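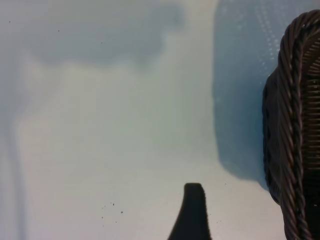 Vasto basket, dark brown wicker with braided rim

The Vasto is a counter and shelf basket for farm shops, bakeries and breakfast buffets. It replaces the earlier Sasbridge model and fits the same shelf clips. Handles are sold separately.

Maximum load is 3 kg, spread evenly. The basket is not rated for hanging use. For heavier goods see the Hrubý crate series.
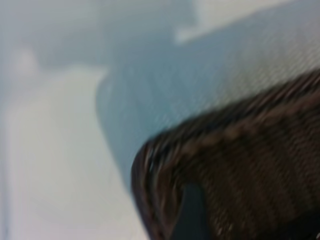

Weave and edge, dark brown with a lighter band

Care
Brush out crumbs and soil with a dry, stiff brush. Wipe with a damp cloth and leave to air-dry upside down. Do not soak, and do not use a dishwasher – repeated wetting will loosen the weave. Store away from heaters.

Use with food
Line the basket before placing unwrapped bread or cut produce in it. Whole fruit and vegetables may be placed directly on the weave.
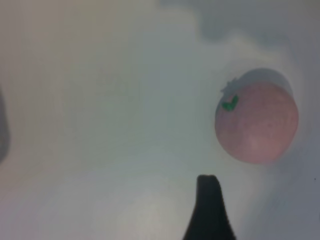 Stastley cotton liners fit without trimming and can be machine washed. Paper liners come in packs of 100.

Ordering
Cartons hold 19 baskets, nested. Mixed cartons are not available. Orders over 1000 pieces are quoted separately – contact Babak Ebrahimi in trade sales.

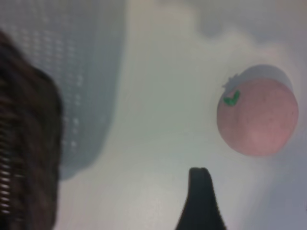
Color varies slightly between batches. If baskets must match, give the batch number from the previous delivery note. Returns and damage claims go to Dale Girard.

Page updated 2 Mar 2021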